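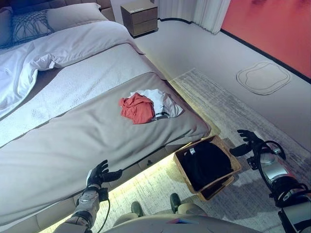 Saturday, December 2, 2023
Jerkon flat, bedroom. Notebook 6, carrying on from the kitchen pages.

Bed day! I've been putting this one off, mostly through not liking beds. Give me a cutlery drawer any time. A drawer stays where you put it, and a duvet has opinions. Anyway, the kitchen pages are done, Yesenia has signed them off (with a grumble over the tea towels, see the back of the book) and there was no excuse left.

What I wanted out of today was a written order for doing this bedroom from slept-in to tidy, one that a person who has never set foot in the flat could follow without ringing me. We have the old sheet from August, but it was written for the other bed, the one with the slatted footboard, and half of it makes no sense here. It has a whole paragraph on tucking behind the slats. I've crossed that out in the folder copy.

So, starting with clothes. I went back and forth on this. My habit at home is to make the bed and then deal with whatever was lying on it, which means picking the clothes up, holding them under one arm, dropping a sock, and so on. In the flat I tried it the proper way round: clothes off first, every time, before touching any bedding. The red thing and the white one with the dark waistband were both on the runner at the foot, which is the worst place for them if you're after a smooth runner. Leave them there while you pull anything straight and they travel with the cloth and end up half underneath. I had a go at lifting the whole runner by its corners like a picnic blanket, clothes and all, and tipping them off. Quick, great fun, and then the runner needs laying from scratch. Not going on the sheet.

Second question about clothes was one heap or two. The red and the white together make me nervous. I know, I know, it's probably been washed a hundred times and never run, but I once turned a full set of my sister's pillowcases the colour of tinned salmon and I'm not going through that again. The sheet now says: pick up separately, put down separately, coloureds don't go on top of whites even for a minute. Yuzuki thinks that's fussy for dry clothes. It is fussy for dry clothes. It stays.

Then shake each one out before deciding anything about it. A bunched-up garment on a bed tells you next to nothing, and I've written "shorts" in this book before about something that was a pillowcase. Waistband is the thing to look for. Find the band, hold it either side, let the rest drop, and then you know whether you've got underwear or shorts or something else again.

Now the bedding proper. There are more layers on this bed than I'd choose to live with: the duvet, then that towelly white stuff across the lower half, then the smooth runner over the foot. I tried starting at both ends.

Starting at the foot: you get the runner lovely and flat, feel very pleased, then go up to deal with the duvet and every tug on it comes straight back down the bed and wrinkles what you've done. Did it twice to be fair to it. Same both times.

Starting at the head: pillows off, duvet pulled right up and shaken from the top corners, then work down. Much better. The duvet is the only layer that needs real arm movement, so get the big movement over with while there's nothing neat to spoil. The towelly layer next. It doesn't slide at all, it sort of grips, so you have to lift it and set it down where you want it. Dragging just rucks it up underneath, and you can't see the ruck, only feel it when you run a palm across. The runner is the opposite. It goes wherever it's pulled, including places you didn't mean, and wants small tugs at the edge with the flat of the hand following behind.

I gave the duvet five minutes folded back before pulling it up, as an airing. No idea if five is the right figure, my gran used to say an hour, but nobody following a sheet is going to stand about in a bedroom for an hour. Window open a crack for that, and mind the curtain. It's so thin it comes into the room with the least breath of wind and then wants to lie over the nightstand. Window closed again before you start on the nightstand top, in other words. I'll put that in as its own line.

The overhang at the foot took up far too much of my morning. The cover goes over the end of the mattress and down a bit, and how far down makes all the difference to how the bed looks. Too short and it creeps up on top and sits in a ridge. Too long and it hangs over the base panel and starts hiding the light strip underneath, and a bed with half its glow missing looks like something's broken. I settled on 29 cm from the top edge, measured with the soft tape at the middle of the foot, and wrote it inside the folder cover. That's my measurement for our mattress with our layers, so please don't copy it over to the Prirnholm rooms without checking. Their mattresses are a different depth.

About that light strip. I love it, it's very cheerful on a grey morning, and it's merciless. Any fluff within reach of it shows up as if it's on stage. I'd planned to do the floor first and get it out of the way, and that was plainly daft: all the shaking sends bits down, and the strip then shows you every one. Floor goes last. Hands and knees with the soft brush along the bottom of the bed, then the vacuum on the low setting, brushing towards the room so you're not pushing it all further in under the base. The mottled grey of the floor covering is kind to fluff everywhere except in that lit bit, so it's worth getting down low with your cheek practically on it. I did. My knees weren't thanking me.

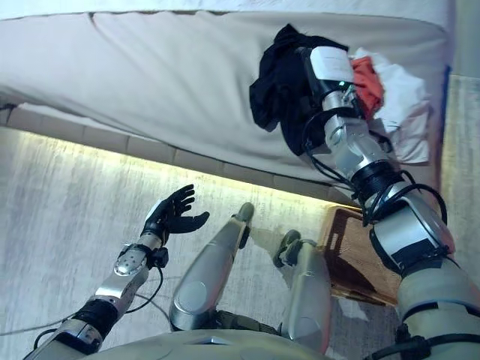

Yesenia Cusi read this far over my shoulder and said the foot of the bed should be checked from standing as well as from the floor, as the strip makes the bottom edge of the cover look crooked when you're down at its level, and she'd watched me straighten it twice when it was straight already. Fair. She also wants the corners done before the middle. I asked her to show me and she pulled the near corner down, then went round and did the other, then smoothed inwards with both palms, and it does come out flatter than my way, where you chase a crease from the middle and it just moves house. Changed on the sheet to: corners, then inwards. Middle measurement last of all.

We disagreed on the white sheet edge at the far side. She likes a good stripe of it showing past the cover, I like it hidden. I've left it as a matter of taste with a note that the seam should at least run parallel to the edge of the mattress, which we could both agree on. If the seam wanders you notice it the moment you walk in, stripe or no stripe.

Pillows. Dark plain one, the one with the white line pattern, the light grey. I had them in that order simply from habit and Yuzuki asked was there a rule. There isn't. There is now: patterned in the middle. The one thing I'd say is to plump them away from the bed. If you thump a pillow in place you dent the duvet and have to go back up to the top and start over. The grey headboard marks if you lean on it with dusty hands, too (mine, from the floor, last week in the other room, and it took ages to get off). Hands washed between floor and pillows if for any reason you've done them in the wrong order.

Nightstand. Nothing to write home about. The drawer slots collect dust along the bottom lip and a cloth folded over one finger gets it out. Damp cloth, then dry. I tried the Ratach spray on it and it left a bloom that needed buffing off, so back to plain water, and the Ratach can go to the bathroom cupboard where it does some good.

Skirting under the red wall panel: dry cloth only until I hear back about the finish. The black strip shows every speck, same trouble as the glow, just the other way about. I've written to Kobori to ask what the panel can be wiped with. The mottling makes it impossible to tell a mark from the colouring, so for now I'd leave it well alone unless something has obviously been splashed on it.

Things that went wrong and are my own fault: I put the pillows on the floor during the duvet part. Don't. They go on the chair in the hall. Also left the tape measure under the towelly layer and spent ages looking for it, then found it by sitting on it.

Sheet order as it stands tonight, to be typed up as room sheet 391:

Clothes off, one at a time, whites and coloureds apart.
Pillows to the hall chair.
Duvet folded back, window open a crack, five minutes.
Window shut, curtain back to hanging straight.
Duvet up from the head end.
Towelly layer lifted and set down, palm check for rucks.
Runner, corners then inwards, overhang measured.
Pillows plumped off the bed, patterned in the middle.
Nightstand, cloth and water.
Skirting, dry cloth.
Floor last, lit edge first, then the rest.

Yuzuki Minami is going to do the whole thing on Monday from the typed sheet alone, with me in the kitchen keeping my mouth shut (we'll see). I'd like to know where she gets stuck, my money's on the palm check, which makes sense when you've felt a ruck and reads like nonsense if you haven't. Might need a better word than ruck as well. She asked whether it was a rugby thing.

Still to do: new head for the soft brush, it's shedding and adding to the fluff it's meant to be picking up. Cross out the rest of the August sheet. Find out if the towelly layer can go in with the duvet cover or needs its own wash, the label's too faded to read and I'm not guessing.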